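Unit 6. Soft Goods Handling and the Redistribution of Tasks

Course: Work Systems and Automation. Notes prepared by Raghda Awwad. Revised December. Read before the seminar; bring the task table from Unit 5.

6.1 Scope

Unit 5 dealt with rigid parts, where the automated step and the manual step can usually be separated by a line on the floor. Soft goods do not allow this. A folded cloth has no fixed shape, its grasp points move when it is touched, and two layers can be taken for one. The unit covers what this does to the division of work between operators and machines, using the Flukthorpe packing site as the running case. Flukthorpe packs small textile items for Donine and for two smaller accounts.

6.2 The task before automation

Under the manual arrangement one packer performed the whole cycle: take item, check for faults, fold, insert, close, place on outfeed. The job description listed this as a single task. Darlene McKinnon's time study broke it into 51 elements, of which 30 involved some judgment by touch (thickness, slip, whether a second layer had come along). None of the 30 appeared in the written work instruction. This is typical of soft goods work and is the first point to retain from the unit: the instruction described the sequence, while the skill was in the handling.

Packers rotated between stations every two hours. Rotation was informal and was settled among the packers at the start of the shift.

6.3 The automated cell

The cell performs pick and transfer. Folding checks, fault decisions and carton closing remain manual. A two-finger gripper was selected over suction because suction on thin woven cloth draws air through the material and loses hold. The drawbacks of a two-finger grip on cloth are known:

(a) The grasp is local. A small area is held and the rest of the item hangs or spreads according to its own weight and folds.
(b) The fingers hide part of the item from any sensor placed behind them.
(c) Contact surfaces wear, and grip changes with wear.
(d) Adjacent material can be close enough to the grasp to be mistaken for part of it.

Item (d) accounts for most of the stops logged at Flukthorpe. Item (a) determines how much space the transfer path needs.

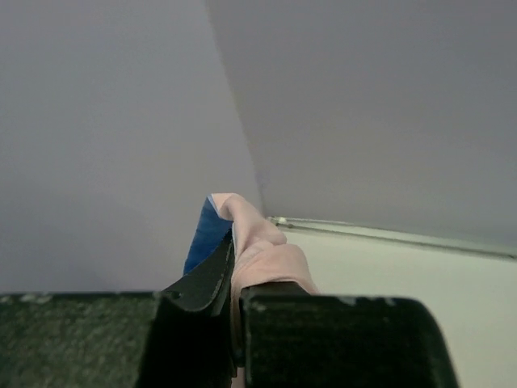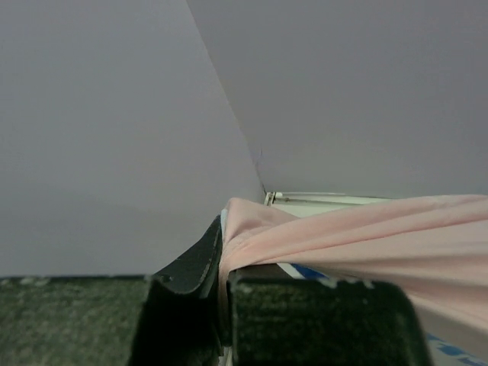

Figure 6.1. Pink cloth held at the gripper fingers. First view: cloth bunched upward above the grip, blue material against its left side. Second view: cloth gathered at one end and fanned out over the right finger.

Compare the two views with respect to (a). The extent of cloth beyond the grip differs considerably, and a transfer path set for the compact case may be too narrow for the spread one. With respect to (d), consider the first view and state what a single-color detection rule would and would not register. With respect to (c), note the light chips and scratches on the right finger in the same view. Surface marks of this kind are not in themselves evidence of reduced grip; a pull test is required.

6.4 Changes in task content

After the cell was introduced, the packer's role was divided in two.

Cell attendant. Clears stops, presents items that the cell has rejected, replaces finger pads, records stop codes. Works standing, with long periods of low activity and short periods of high demand.

Finisher. Receives transferred items, checks, folds where needed, closes cartons. Works at the pace of the cell.

The pace change is the most significant for the people concerned. Under manual packing a difficult item slowed only the packer who held it. At the finishing station a difficult item produces a queue, and the finisher must either clear it quickly or stop the cell. Stopping the cell generates a record with a station number on it. In the first weeks finishers avoided using the stop and placed items to one side instead, which kept the stop count low and moved the delay to the end of the shift. Tianyou Jiang, shift lead at the time, found 230 items set aside in this way over one shift. The logged availability for that shift was the best of the month.

Second point to retain: a machine log measures the machine. Work done by people to keep the log clean is absent from it.

6.5 Skill and grading

The site graded the attendant role above the finisher role on the basis that it required machine training. Marcelino Evangelista, representing the packers, objected that fault judgment, the scarcer skill, had stayed with the finisher. The grading was reviewed and the two roles were set equal, with rotation every two hours restored and written into the shift plan.

Training for the attendant role took 20 hours. No training was specified for the finisher, as the role was considered existing work. McKinnon's element list was later used as the basis for a finisher training sheet.

6.6 Stop codes

The original code set had one entry for all grasp faults ("mispick"). Prasetyo Liew proposed the following split:

M1 no item held
M2 item held with adjacent material
M3 item held, spread exceeds path
M4 item dropped in transfer

Attendants reported that M2 and M3 can occur together. Current practice is to enter the code that caused the stop and to add the other as a remark.

6.7 Exercises

1. Using your Unit 5 table, mark each element of manual packing as moved, kept, or new. Account separately for setting items aside.
2. Assign a stop code, if any, to each view in Figure 6.1. State what further information you would need before entering it.
3. Draft a rule for use of the stop at the finishing station. The rule must fit on one card.

Reading for Unit 7: the Penner case, sections 1 to 4. The Lidance supplement is optional.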